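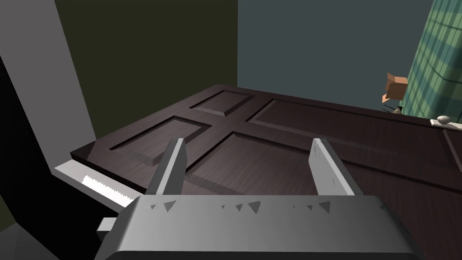

How long does it take to drive from Brillau to Trammont at night?
Three hours if the pass is open. Add a night in the car if it isn't.

That was what the man at the gas station told him, anyway. Abdelilah Belkadi paid for the coffee and a bag of peanuts and did not believe him.

February. Snow coming sideways through the lights over the pumps. He had 420 in an envelope in his coat, all of it owed, all of it due in the morning before his uncle's shop opened and the lock got changed. 420. You could lose more than that down the back of a couch. You could lose a shop over it too.

Car started on the second try. Good. Heater blowing cold. Not good.

Radio. Static, preacher, static, a woman reading out road closures in a voice like she was reading a grocery list. Bangash, closed. The river road, closed. He waited for her to say the pass and she went to a song.

So, open.

He drove.

The thing about his uncle was he never asked. Not once, not for a ride, not for a glass of water. Then Sunday the phone goes and it's him, breathing, a long time, and then he says how is the car running. Fine, said Abdelilah. Good tires? Fine tires. And then the weather, and then somebody's wedding, and it was twenty minutes before the word rent came up and even then it came up sideways, like it was someone else's rent, a guy he'd heard of.

Drosico Property. That was the landlord. It used to be a man with a dog. You paid him in cash and he stayed for soup. Now it was Drosico and letters with a window in the envelope.

First bend. Second bend. The snow got thick and then it got very thick. He leaned up over the wheel like his mother used to, chin almost on it. She drove like that on sunny days.

He ate the peanuts. Salt all over his coat.

At the 12 mile marker there was a truck stopped with its flashers going and a guy standing next to it in a thin jacket, waving. Not waving for help. Waving no. Abdelilah rolled the window down and the snow came in on his knees.

"Closed," the guy said.

"Radio said open."

"Radio's in Brillau. Radio's got a roof on it."

"Closed how far?"

The guy looked up the road as if it might of changed. "There's a drift up past the chapel. High as me. Plow's coming."

"When?"

He just laughed. Went back to his truck, climbed up, then opened the door again and yelled, "You got a blanket?"

No blanket. He had a beach towel in the trunk, orange, with sand still in it. He wrapped that around his legs and pulled in behind the truck and shut the engine off to save gas. Ten minutes on, twenty off. He'd read that someplace.

Midnight. Then not midnight. He took the envelope out and looked at it and put it back. He thought about calling. What would he say? I'm behind a truck. His uncle would say good, good, is it a nice truck.

He called.

It rang so long he figured the old man was asleep, and then there was the click and the breathing.

"I'm stuck," Abdelilah said. "On the pass. I've got it, I've got all of it, but I'm stuck."

Breathing.

"They come at eight?"

"Eight," said his uncle. "They said eight. Are you warm?"

"Yeah."

"You're lying."

"I've got a towel."

Somewhere behind his uncle a chair scraped. Then a noise he knew, the bell over the shop door, which meant the old man wasn't home in bed at all. He was down in the shop. In the dark probably, with all the shoes on their shelves waiting for people to come get them.

"I'll put a chair in front of it," his uncle said.

"In front of what?"

"The door. I'll sit in it. What can they do, a man in a chair? They'll have to talk to me. I'll talk about the weather."

And he would, too. Abdelilah could hear it. The weather, the wedding, how were the tires on their van. An hour easy. Two if they were polite people.

"Offer them soup," he said.

"There's no soup."

"Tell them about it then."

The old man made a sound. Could of been the line. Could of been a laugh, he had one, it just didn't come out much.

They stayed on after that and didn't say a lot. His uncle told him he had 100 put by in a coffee can and Abdelilah said leave it in the can. His uncle read him the names off the repair tickets, the ones nobody had picked up. Some of those people had moved away years ago. One was dead, they'd both been at the funeral. Brown loafers, half soles, paid in advance.

"You should give those away," Abdelilah said.

"He paid," said his uncle.

The battery went at 3. The phone, not the car. He ran the heater his ten minutes and then he ran it another ten, the heck with it. The windsheild had gone white all over and it was sort of bright in there, like being inside an egg.

He slept, he must have, because the next thing was knocking. Guy in the thin jacket. Ice in his eyebrows.

"Plow," he said, and pointed.

Orange light way down the hill, turning, coming up slow.

Abdelilah wiped a hole in the glass with the towel. Ten to six by the dash, and that clock ran fast. He turned the key. Nothing. He turned it again.

Second try.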